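Second progress report on the Arkholm oral history and map project
To: Siwan Rosser, Bitlow Fund
From: Nerys James
October 28, 2024

Siwan,

You asked for this one to be shorter than the last. I have cut the section on shelving, which I gather was the trouble. Everything you need to release the next payment is in the first two parts, and the rest is there in case you have a long train ride.

## Where we are

The project promised three things: a recorded collection of people who lived or worked in Arkholm before the mill closed, a walking map built out of what they told us, and a set of classroom materials that a teacher could use without phoning me. The recordings are nearly finished. The map is late but exists. The classroom materials are in the state that grant applications call "in development," meaning Prys has a folder.

We have recorded more people than we planned to, because in Arkholm you cannot interview one sister. The other one comes along to correct her, and by the second cup of coffee you have two interviews and a family disagreement about a dog that died under Eisenhower. Inès Carré has done most of the recording and has developed a technique for this, which is to give each sister her own microphone and let them both believe theirs is the main one. The results are good. They are also hard to transcribe.

The transcripts now run to 1628 pages. I know the application said we would "produce concise edited accounts," and we will. But you can't edit an account down until you know what is in it, and what is in it includes forty minutes on how to fix a loom with a hairpin, told by a man who then admitted he had only ever seen his mother do it.

## Against the plan

| Promised | Status |
|---|---|
| Recordings | Nearly done, two people still to see |
| Transcripts | Typed, half checked |
| Consent forms | All signed, one signed by the wrong brother, now fixed |
| Walking map | Third draft, with the printer for a quote |
| Classroom pack | Behind |
| Public evening | Held |
| Website | See below, and sit down first |

## The map

Our first draft of the map had the streets as they are now, with numbers on them. We showed it to a group at the library and they were very polite about it, and then Dwynwen Gape took out a pen. According to Dwynwen, and then according to everyone, half the town went by names that were never on any sign. Mill Row was the Slip. The steps behind the chapel were Cold Jenny. The footbridge was called the Zaltden, after a family or a brand of soap, depending on whom you ask, and we have asked too many people.

So the second draft had both sets of names, and was unreadable. The third draft has the unofficial names large and the official ones small, on the grounds that people who want the official ones have phones. I think it is the best thing we have made. It is also the reason we are late, and I would do it the same way again, though I would start sooner and bring my own pen.

One dispute is unresolved. Two groups of former neighbors are each certain that the bakery stood on their side of the street. Both have described the smell. The county photographs for those years show a parade, taken from the one spot where you can't see the bakery at all. For now the map puts a small loaf in the middle of the road.

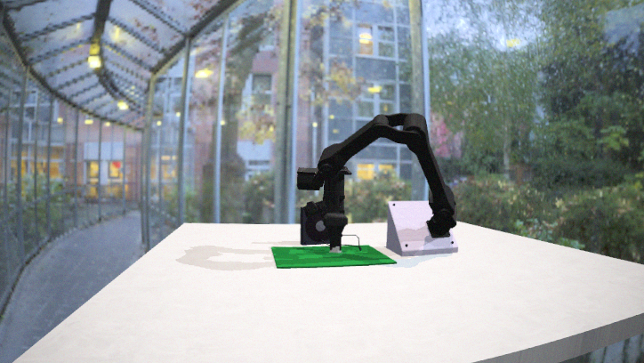
The printer, Sutanto, has offered us two papers. One folds well and tears in the rain. The other survives rain and folds like a door. We are going with the second for the copies that will live at the library desk and the first for the ones people take home, and I have stopped looking for a third. The print run will be 800, with the split between the two papers to be settled once the quote is back.

## The public evening

We held it in the old weighing room, which has wonderful acoustics if you are a bag of wool. Inès had cut together a set of clips lasting just under half an hour. People were meant to listen in silence and then talk over refreshments. What happened is that they talked back to the recordings, sometimes in complete sentences, and one woman had a fairly heated exchange with her late uncle about a bicycle.

I had planned a feedback form. We got a few back, most of them filled in by people who wished to add a name to the map. One said only "chairs." I agree about the chairs.

More useful than the form was the line at the end. People had brought things in shopping bags: wage slips, a union card, a dance ticket, a notebook of dye recipes with the quantities left out so that nobody could steal them. We had no plan for objects, and no budget line either. We borrowed the library's scanner, copied what people would let us copy, and gave everything back the same night. Scans are filed with the matching interview where there is one. I would like to talk to you about whether a small part of next year's money could go to doing this properly, and I am raising it here so that it doesn't look like an ambush when we meet.

## The classroom pack

Prys Jarman joined us late, after our first education person took a full-time job, which we can hardly hold against her. Prys taught fifth grade for a long time and has firm views. The first of these was that our draft lessons were written for people who already loved local history, of whom there are very few aged ten.

He has thrown out the timeline. In its place is a lesson where children get four short clips about the same day, the day of the 1950s flood, and have to work out who is telling it straight, who was somewhere else at the time, and who is making himself the hero. He tried it at one school and the class wouldn't stop for recess. He also tried a lesson on wages, and they stopped for recess early. The wage lesson is being rewritten around what a week's pay bought at the company store, with candy included.

There will be five lessons and a teacher's sheet. The flood lesson is done. Prys thinks the rest can be ready in January, and he is the only one of us who has so far met a deadline, so I am inclined to believe him.

## The website

The website was to have been built by a firm that has since changed its name and its phone number. We had paid a deposit. After a number of letters, each one shorter than the one before, we have the deposit back.

In the meantime the library has offered us a section of its own site. It isn't beautiful. The font is the one the library picked when it first got a website, and the search box works best if you already know the answer. But it will still be there after the grant ends, and the person who looks after it sits twelve feet from my desk. I recommend we say yes, and move what we had set aside for design into transcription checking. That needs your approval under section four of the agreement, and a short email would do.

## Money

The full sheet is attached. We have $3919 unspent from this period. Most of it is the website deposit, and the remainder is travel we didn't need because people kept turning up at the library before we could go to them. Refreshments are over. I have no defense to offer except that the sisters expect cake.

I have not moved anything between lines without asking. The line called "sundries" contains batteries, a replacement kettle and parking, and I can send receipts for all of it, including the kettle, which was second-hand.

## Problems and worries

The checking is slow. Each transcript goes back to the person who gave it, and many of them want to improve it. We allow corrections of fact. We don't allow people to replace the way they talk with the way they think a book talks, although this takes tact, and in one case took a second visit. If we move the website money as I suggest, we can pay Inès for the extra hours she has been quietly putting in.

Two people we hoped to record have become too unwell. One of them has asked her son to read out some pages she wrote herself, and we will do that when the family is ready. I would ask that nobody put a date on it.

The other worry is storage. The recordings are on two drives, one here and one at the county office, which is fine until the county office moves. It is moving. I have asked where to, and been told that this is under discussion.

## Next period

- Finish the last two recordings.
- Check the remaining transcripts, most urgently the ones used on the map.
- Print the map, once the quote is in and the loaf has been dealt with.
- Prys to complete the classroom pack and try it at a second school.
- Agree with you on the website and the objects.
- Find a home for the second drive.

You mentioned wanting to come and see the thing for yourself. Please do. Dwynwen has offered to lead the walk and says it takes an hour, which has not been true on any occasion so far. Bring shoes that can manage Cold Jenny, and let me know whether you eat lemon cake, as I'm asked every time your name comes up.

Nerys James

Attached: budget sheet, map draft three, flood lesson, list of recordings with consent dates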